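Chapter 7
Friction Losses in Ducts and Hoses

7.1 Introduction

Air moving through a duct loses pressure along the way. Part of the loss comes from friction against the wall, and part comes from bends, joints, and changes in size. The designer of a ventilation or dust removal system must add up both parts before choosing a fan. A fan chosen without this step will usually deliver less air than the plans call for.

Chapter 6 treated the straight, smooth pipe. The present chapter extends the method to rough pipe, to flexible hose, and to the fittings that connect them. Readers should be able to use the friction chart in Section 6.4 before going on.

7.2 Wall Shape and Flow

In a smooth pipe, the air next to the wall moves slowly and in a fairly orderly way. When the wall is ribbed, small eddies form in the grooves between the ribs. Each eddy takes energy from the main stream. The loss per foot is therefore higher than in a smooth pipe of the same inside diameter, and it rises further when the hose is left slack, so that the ribs bunch together.

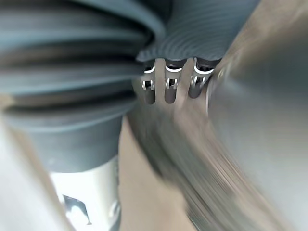
The loss in a run of hose is found from the same equation used for pipe, with a larger friction factor. The factor depends on rib height, rib spacing, and the amount of stretch. Values measured at full stretch should not be applied to a hose that is partly compressed. Where the amount of stretch is unknown, the higher factor is used.

Joints are treated separately. A step in inside diameter at a joint causes a loss that does not depend on the length of the run. It is written as a loss coefficient multiplied by the velocity pressure. Leakage at the joint is a different matter and is taken up in Section 7.6.

7.3 The Warkodport Test Run

The worked problems in this chapter draw on one set of readings, taken by Corinne Mbeki and Anas Nasr at the Warkodport shop. The run was 23 feet long and had 2 bends. Air flow was held at 300 cubic feet per minute. Static pressure was read at both ends of the run, first with smooth pipe and then with ribbed hose of equal inside diameter.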